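Redstead Door Hardware
Home > Interior > Passage and Privacy > Nanitz Lever Set

Nanitz Lever Set, passage or privacy
Item 553
Finishes: flat black, dark gray
Reviewed for the shop by Xiaoqing Wei

What the maker says: "A lifetime of silent, effortless operation. Installs in minutes. Fits any door."

What we say: it's a decent lever for the money, and none of those three claims should be taken at face value. We carry it because it holds up better than the other two sets we tried at this price. If you want the sales version, the box has plenty of it.

"Fits any door"

It doesn't. The spindle in the box is cut for ordinary interior slabs. If you have an old solid door with raised panels, measure the thickness at the stile, where the lever will sit, and don't go by the panel. People measure the wrong spot all the time and then send the set back with the packaging torn up. A longer spindle is sold separately, and in our opinion it ought to be in the box. 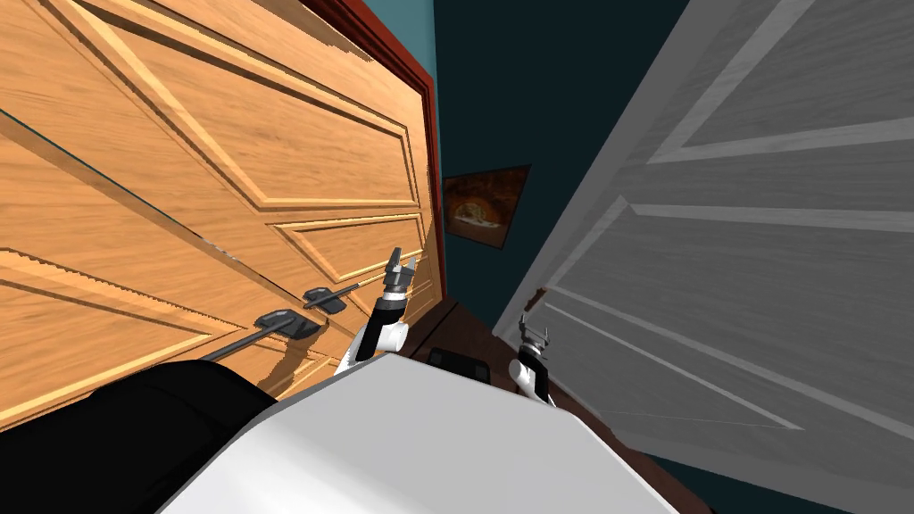 Check the stile width too. The rose needs flat wood under its full face. On a narrow stile the rose will ride up on the molding, and no amount of tightening fixes that. You'll just strip the screws, which are soft to begin with. We throw ours away and use better ones from the drawer.

"Installs in minutes"

On a door that is already bored for a lever of the same size, sure. If you're replacing an old mortise lock you'll be patching, chiseling and probably repainting. Plan on a Sunday. The paper template is printed on thin stock that stretches when you tape it down, so check every mark with a real ruler before you drill. Two of the templates we opened were off from the printed dimensions on the instruction sheet.

"Silent"

The latch has a nylon tip, and it is quieter than bare metal. It is not silent. On a hollow door in a hallway with hard floors you will hear it. The Ren latch (sold on its own page) is softer, costs more, and uses the same bore, so you can swap it in later if the click bothers you.

"Lifetime"

Read the warranty card. The lifetime part covers the mechanism. The finish gets 3 years, and only if you never clean it with anything stronger than a damp cloth. Our counter sample in black began showing brass-colored wear at the tip of the lever after 17 months of customers pulling on it. That's heavy use, more than a bedroom door will ever see, but it's also not a lifetime.

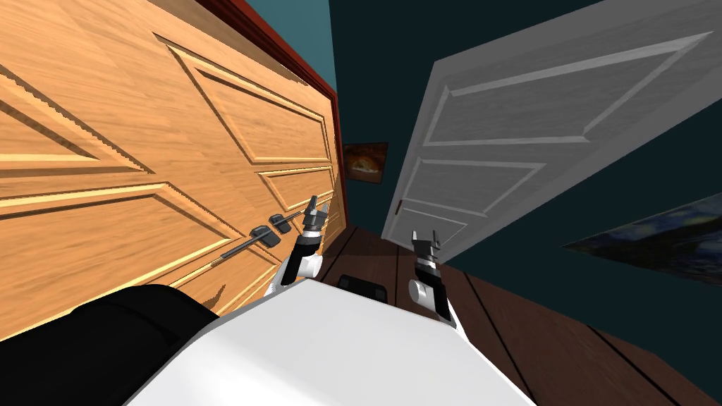
Return spring: firm when new. We would like it firmer. A long lever puts a lot of leverage on a small spring, and droop is the most common complaint we hear on sets in this price range. If yours starts to sag, loosen the mounting screws a quarter turn before you blame the spring. Overtightening pinches the works and feels exactly the same.

Handing: the lever is reversible, with a set screw on the underside of the neck. The hex key supplied is poor. Use your own.

Compared with the Jelska

The Jelska set looks nearly identical in the catalog and costs less. The lever is hollow, and the rose is a snap-on cover that comes loose with the seasons. We stopped stocking it. If you see it cheap elsewhere and it's for a closet, fine.

In the box
Two levers
Two roses
Latch and strike plate
Spindle
Screws (see above)
Paper template
Hex key

Returns: 7 days, unmounted, with all parts. Once there are screw marks on the rose, it's yours.

Not for exterior doors. The privacy version locks with a push button and can be opened from outside with a small flat screwdriver, so don't buy it for security.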